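Notes for the club talk, the April version
Poppy speaking, Lacey Staniforth on the slides

Good evening, everybody, and thank you for coming out. I'm Poppy Birkett, I help run the Treloar robotics club, and I promised Lacey I would keep this short, so she is going to wave at me from the side when I start to wander. (Wait for Lacey to wave. She will do it early.)

Start with why cleaning up. When the students sat down to choose this year's project they had a long list, and a lot of it was flashy -- dancing, pouring drinks, playing catch. What won was tidying a hallway. I was a little surprised, and then very pleased, because everybody in the room had done that chore and everybody had an opinion on how it ought to be done. We argued over brooms for an entire meeting!

Say thank you to the parents here. Mention the 2,000 dollars from the spring sale and where it went, mostly spare fingers and cables. Then next slide. 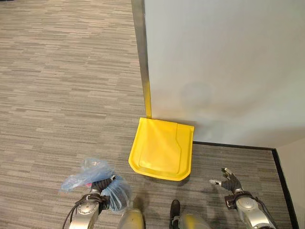 The task list is what I really want to talk about, so let me slow down. The students named the project Cimesska, and please don't ask me how to spell it without looking. They split one chore into 10 small jobs and wrote each one on a card, in words a person who had never met a robot could follow. "Pick up the dustpan" was a single card at first, and it grew into a whole stack as they began asking better questions. Look at the yellow dustpan back against the foot of the wall, with the open side facing us. Which part do you take hold of? Does it matter that the other gripper already has a blue bag in it? A bag is a hard thing to plan for, all folds and wrinkles, and it never hangs the same way twice. (Pause here, let people look. Somebody always has a suggestion, and some of them have been very good.)

Then the numbers, and don't rush them. We logged 117 tries over the term, and the students wrote a line on every one, even the dull ones. Lacey has the notebook up front if you'd like to page through it afterward. The handwriting gets worse toward spring, but the notes get a good deal sharper.

Tell the Rasow story if there's time -- that's the practice program the younger group wrote, the one that kept asking for a bag it had already been given. Skip it if we started late.

Finish with what's next. We meet for 60 minutes after school and we could use more hands, grown-up ones too. You don't need to know any programming. Sign-up sheet is by the door, and Lacey will take questions first while I find my glasses.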